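Ticket 516: wrist camera pose estimates jump when the gripper is low over the tool roll
Project: Nisura pick planner
Status: Resolved
Opened by: Oana Filip

Tuesday, first report
Grasp targets on the tool roll flip between two neighboring tools while the arm is coming down. Segmentation looks fine from higher up. Once the fingers get close, the planner swaps targets and aborts with "goal changed during approach". Happens on both arms.

Update, 14:10
Replayed the log with the self-mask overlay on and wow, what a difference it makes to see it! The mask comes from the old finger model, so the long oval cutouts in the fingers were being treated as scene. Anything dark in there got merged with the tool shafts, and black shafts on black fabric gave the segmenter nothing to argue with.

Update, 15:30
Loaded the new finger mesh from the Funon branch and regenerated the mask. Also dropped depth points on the clear tip caps, as they come back as noise. The orange strap is now used as an anchor for the roll pose - it's high contrast and the tracker loves it.
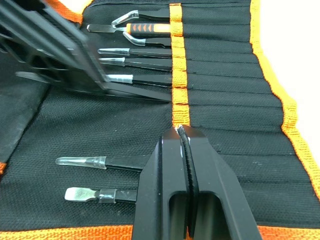 Replay results: 91 approaches, 2 target swaps left. Both happen when the second gripper drifts into view, because its mask lags by 7 frames. I've set the planner to lock the target ID below the pre-grasp height, and both replays now finish clean.

Really pleased with this one. Merged to main, please pull before running the Vestunport cell. The mask lag gets its own ticket.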